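4.2 Release timing and player return in co-op dungeon games

We looked at how expansion dates line up with people coming back to a game they had stopped playing. Heltbridge was the main case. Small co-op dungeon crawler, 2 paid expansions so far, steady but not huge player base. The second title, Vakdale, is older and slower and was used mostly as a check.

Data came from public session logs, which both games let players share from the settings menu. Opt-in only, so heavy players are over-represented – see 5.1. Cutoff for all logs was Mar 31, 2023. Anything after that was dropped, even where a session was still open at the cutoff.

A player was counted as lapsed after 45 days with no session. We tried a shorter window first and it was too noisy, lots of people who were just on vacation. A lapsed player who logged in within 15 days of an expansion counted as a return. Simple rule. It misses people who buy on day one and play a month later, but those were hard to separate from ordinary drift.

Main result for Heltbridge: returns went up for both expansions, but the shape was different. The first one, Plasetel, had a short notice period, eight days between the announcement and the release. Returns bunched up at the start and fell off fast. The second one, Atallah, was announced in September with no firm date and then slipped. Returns were flatter and spread over the whole window. More of those players were still active at the end of it.

We don't read too much into this. Plasetel added new levels only. Atallah added levels plus a new weapon class and a rework of the loot tables, so the content is mixed up with the timing and we can't pull them apart with two releases. A third would help.

Group play mattered more than expected. Lapsed players who had at least one regular partner in their logs came back more often then solo players, in both games, and they tended to come back on the same evening as the partner. Solo players came back later and in ones and twos. In Vakdale the gap was smaller, probably down to its matchmaking, which fills empty slots with strangers and makes a fixed group less neccessary.

Difficulty tier at the time of lapsing had little effect. We expected people who quit at the top tier to be the first ones back. Not so. Mid-tier players were just as likely, and in Plasetel slightly ahead. 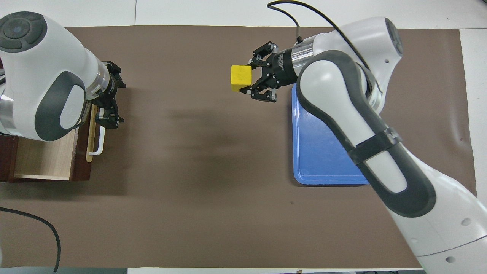 Figure 3. Two white robot arms facing each other over a brown mat on a white table.

Does a longer wait between announcement and release bring back more lapsed players?

Our logs can't settle it. The longer wait went with a flatter return curve and more players still active at the end of the window, but the longer wait also came with the bigger expansion.

Price was left out of the model. Both Heltbridge expansions launched at the same price, and Vakdale updates are free, so there was nothing to compare inside either game. Bundles and sales do show up in the store history but we could not match them to individual logs.

One more note on platform. Console logs record the start of a session but not always the end, so session length is reported for PC only. Return counts use both.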